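Pulta Two-Arm Bench Cell
Product line: Ustoren
Page updated 03/01/2023

Overview

The Pulta is a bench-height cell with two arms on a shared frame. It is sold for small-item handling: picking boxed goods from an open surface, placing them on a board or shelf, and clearing them again. Typical buyers are packing shops, stockrooms and labs that want to find out which chores a machine can take over and which ones still need a person.

Each unit ships with the frame, the tabletop, two arms, two grippers, cabling, and the Prorutero control software. The host computer, keyboard and mouse are ordered separately.

What it can do now

Rigid boxes in the snack and candy size range are the easiest load. The gripper closes on two flat sides, lifts straight up and sets the box down at the target. Boxes may start upright, flat or at an angle. They do not need to be lined up first.

Placing on a raised board is supported at any point the arm can reach from above. The left and right arms can split the table between them or take turns at the same board. The software holds one arm back when both would enter the center.

Fixed objects can stay on the table. Potted plants, tape dispensers and similar items are marked once during setup and treated as keep-out areas. If one is moved, mark it again before the next run.

What it cannot do yet

Soft bags, loose produce and cloth are outside the rated use. The gripper can hold some of these, but placement is not repeatable enough for us to quote a result.

Stacks are limited to 3 boxes of equal size. Mixed stacks tend to shift when the gripper opens.

Household work is a frequent question. Putting groceries on a shelf is close to what the cell does today, provided the shelf is open at the top or front and the packages are stiff. Folding laundry, loading a dishwasher and wiping down a counter are not offered. Eulalia Yáñez, who runs our applications desk, will review a task list before purchase and mark each item as rated, trial or not supported.

Pace

A single pick and place with a known box takes around 10 seconds. A trained person is faster. The cell makes sense where the work is dull and spread over a long shift, or where the same motion has to be repeated for testing.

Sorting and shelving task

The standard acceptance task uses small packages in yellow, red and pink, set out on both sides of a raised wooden board. Potted succulents stay on the tabletop throughout as keep-out objects. The left arm handles placement over the far end of the board, with the gripper pointing down. The right arm works its own half of the table.

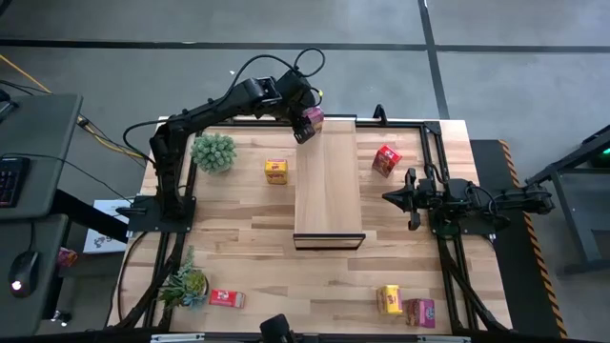 Installation

Place the cell on a level concrete floor. Leave clear space on both sides for the arm bases and the cable bundles. Floor cables should be routed away from the operator's side or covered.

Allow 7 working days for setup, calibration and operator training. The Mangubat service plan covers gripper fingers, cable sets and one recalibration per year.

Spare parts

Gripper fingers (pair)
Arm cable set, left or right
Frame clamp
Replacement tabletop, wood

Lead times and prices are given on request. Include the cell serial number and the Prorutero software version with every order.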